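**Bedroom textiles, folding and sorting: notebook entry, December 24, 2021**

Location: Laswood, upper-floor bedroom. Work carried out on the double bed, with the bedspread left in place as the folding surface. This continues the October entry on shelf storage.

Clothing and bed linen were handled in the same session. The Iltine sorting order was followed: garments first, large flat items second, small cloths last. Folded work is to be kept to the window side of the bed so that the near side stays clear for spreading out.

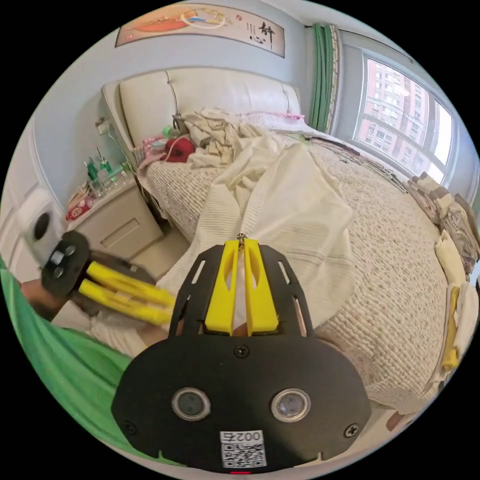 The Naidoo fold (2 lengthwise, then thirds) was applied to tops and knitwear. It gives a stable stack on a firm shelf. On a soft mattress the stacks lean once they reach 6 items, and it is recommended that they be split at that height.

Trousers are folded leg to leg along the seam and smoothed from the waistband downwards before the cross fold is made. Beige and brown garments are stacked together; white items are kept apart, as set out in the Greson household sheet.

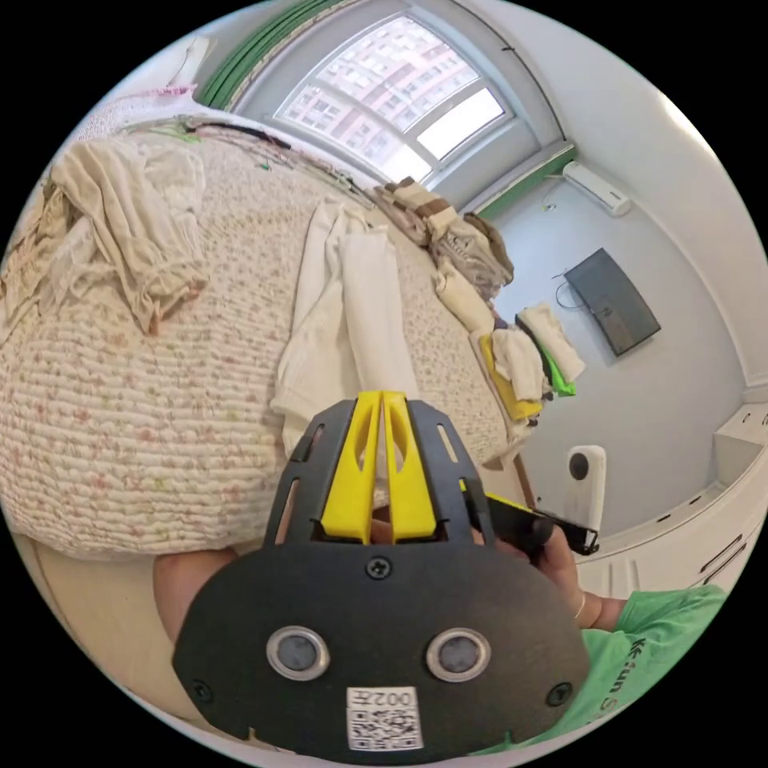
*Long, narrow white garment, folded, in the middle of the bed.*

Large sheets remain the slowest item. A single person working from one side of the bed cannot square the far corners without walking round, and the bedspread shifts when the sheet is pulled. It is proposed that sheets be folded in half on the bed and finished on a table.

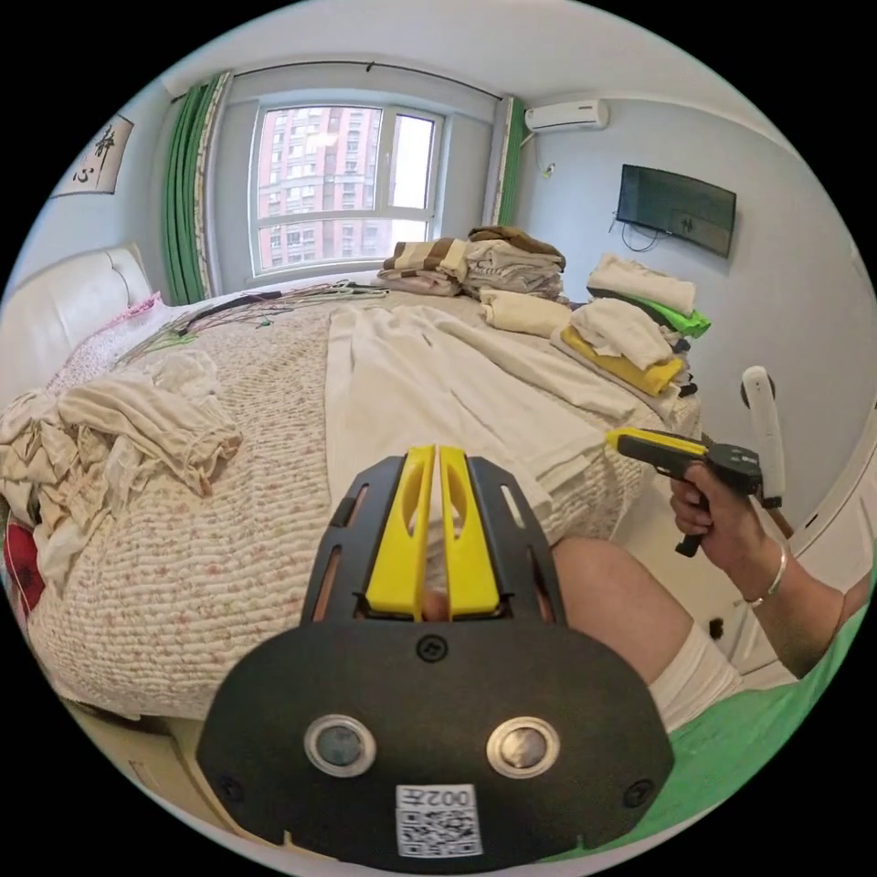

Should towels and clothing share a stack?

They should be stacked separately. Towels are thicker at the folded edge and tip any lighter garments placed on top of them.

Outstanding: revise the sheet instructions; confirm shelf depth with Greson; agree where small coloured cloths are to be stored. Shelf labels, series 2000, have still to be ordered.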